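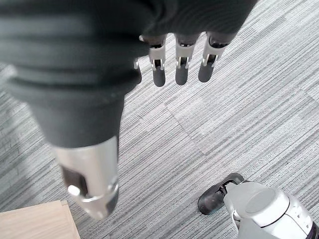
### 3.2 Floors

Striped carpet has a poor reputation in the literature on office interiors, where it appears mostly as a cost. Our respondents were kinder to it. Of the 30 people interviewed at the Jedik and Ojeda buildings, only four could say without looking down what colour their floor was, and two of those had chosen it. The rest offered "greyish", "normal" and, in one case, "is it carpet?"

We take this as a measure of success. A floor covering bought for a shared workroom is expected to hide crumbs, absorb the noise of chairs and offend no one who has a vote. Grey stripes do all of this tolerably well. They also give the eye a line to follow, and this had consequences we hadn't planned for. In rooms with striped carpet, desks were set parallel to the stripes or square across them, and a desk put down at any other angle was usually straightened within the week, seldom by its owner. In the plain-carpeted rooms at Plemus, desks drifted all through July and were left to it.

Figure 2. Grey striped carpet at floor level.

Soiling was harder to judge. Nouri's six-point scale, which runs from "as laid" to "regrettable", was drawn up for plain surfaces, and our two raters disagreed over nearly every striped sample. A mark lying along a dark stripe was missed by one or the other more often than it was agreed upon. We kept the scale for want of a better one and report the striped rooms separately.

Cleaning records were available for Jedik only. They show about 2,000 entries, most of them the word "done". Where a cleaner had written more, it concerned the edges, where the stripes meet the skirting at a slight angle and make the wall look crooked. We measured the wall. It is crooked.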